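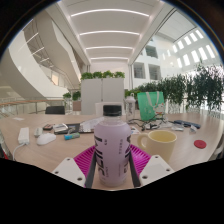 件名: Re: [memham-teleop] ハンドグリッパでのボトル把持、教示データの録り方について

Paquetteさん、みなさん

Golanceの実演収集を担当している者です。返信が遅くなりました。

> Huguette Paquette wrote:
> ハンドグリッパを使った教示を始めたところです。ボトルをつかんで置くだけの
> 課題ですが、500本録って学習させても、把持の直前で指が止まる動作が残ります。
> 遠隔操作で録り直したほうがよいでしょうか。
> また、机の上は片付けてから録るべきですか。マグカップやケーブルが
> 置いてある状態でも構いませんか。

順に書きます。

1. 指が止まる件
遠隔操作に切り替える前に、手持ちで録った分を見直してください。うちでも同じ症状が出ました。原因は教示者の癖で、ボトルの手前で一度手を止め、位置を確かめてから閉じていました。止まっている区間もそのまま学習されます。
1000本のうち、把持前の停止が長いものを外して学習し直したところ、かなり減りました。録り直す場合は、近づきながら指を閉じ始めるように教示者に伝えてください。最初の80本くらいは練習と割り切って捨てています。

2. 遠隔操作との比較
Valdebenitoのリーダーアームでも同じ課題を録りました。関節の可動範囲を超える動作が混ざらない点は楽ですが、1本あたりの時間が長く、停止も手持ちより多くなりました。力の加減が操作者に返ってこないので、ボトルのような細い物では閉じすぎる傾向もあります。つかんで置くだけなら手持ちで足りると思います。ふたを開ける課題に進むときに、改めて検討してはどうでしょうか。

3. 机の上
片付けなくて構いません。マグカップ、ケーブル、紙、マウスなどが出ている机でも録っています。ただし、同じ配置のまま続けて録るのは避けてください。29本ごとに物の位置を変え、ときどき机ごと替えています。29という数に意味はなく、Flasteckの収集ソフトの一区切りがそうなっているだけです。
背景についても、壁際だけで録ったものは広い場所に持っていくと成績が落ちました。吹き抜けのある場所や植物の並んだ場所でも録っておくと、後で困りません。

4. つかむ位置
ボトルは胴の部分を左右から挟み、キャップには指をかけないことにしています。ラベルの文字の向きは揃えていません。指の内側のパッドは滑り方に影響するので、交換したら記録に残してください。交換前後のデータを混ぜて学習したとき、置く動作で差が出ました。

停止区間を探すスクリプトは、グリッパの開き幅と手先の速度を見るだけの短いものです。必要なら共有フォルダに置きます。しきい値は課題ごとに変えてください。

それから、録画開始の合図のあと、すぐに動き出す人と一呼吸置く人がいます。こちらは先頭を切れば済むので、録り直しは不要です。

日曜に次の分を録る予定です。試したい配置があれば、それまでにこのリストに書いてください。

Golance 実演収集担当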